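3.2 Collecting the demonstrations

All demonstrations were recorded with the Piseo hand unit, a two-finger gripper with a camera mounted behind the fingers. The operator holds the unit and moves it through the task by hand, so no robot arm is needed during collection. The same fingers and camera are later fitted to the arm for testing, and the learned policy sees the same kind of view in both cases.

We collected data at two sites. The first was our own lab in Kirnen, where one bench was set up the same way for every session. The second was a set of private homes and small offices whose owners agreed to let an operator work there for an afternoon. The lab data make up 200 demonstrations and the home and office data make up 600. We kept the two parts separate so that we could train on either one alone (Section 5.1).

Each demonstration covers one pick. The operator starts with the fingers open and away from the target, moves in, closes on the target, lifts it, and holds it still before pressing the stop button. Operators were told to move at a normal pace and to avoid stopping halfway. If the grasp slipped, they were asked to let the recording run and try again without putting the unit down. These second tries were kept and tagged. Ruotsalainen's earlier protocol dropped them, and we found in pilot runs that a policy trained without them had trouble recovering from a poor first approach.

Before each session, the operator ran a short calibration: close the fingers fully, open them fully, and hold the unit still over a printed board. Sessions in which the finger width reading had drifted by more than 3 mm at the end were thrown out and recorded again.

3.3 Choice of objects and surroundings

In the lab, targets were placed on a bare bench. In the homes and offices, we asked operators to use a table or shelf as it was and to leave the other things on it in place. Targets were chosen from what was there, with two limits: the object had to fit between the open fingers on at least one side, and it had to be light enough to lift with the unit. Fragile items were left to the owner's judgment.

A written label was added to each demonstration after recording. Chie Kawaguchi wrote the first 50 labels, and these served as the guide for the other annotators. A label names the target and, where needed, one thing near it that tells it apart from similar objects. Labels were entered in the Sasent tool and checked by a second person. 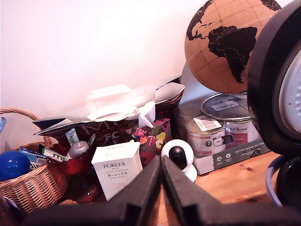 Figure 3. View from the gripper in the home and office set, with a small white dome camera as the target.

Clutter affects the labels as well as the motion. An annotator working from a bare bench can write "pick up the box" and be understood, but the same words are no use on a full table. In Figure 3 the finger tips nearly meet in front of the white dome camera, and the label has to single it out from a PORLEX box, a smaller box in floral paper and a basket of mixed items, all close by. We settled on "pick up the small white camera with the black window." The fingers also cover much of the lower part of the view, so annotators were allowed to step back to an earlier moment in the recording when the target was hard to make out.

Labels that the second person could not match to a target were sent back once. If the rewritten label also failed, the demonstration was left out of language training but kept for the grasp model. The same rule was applied to both sites.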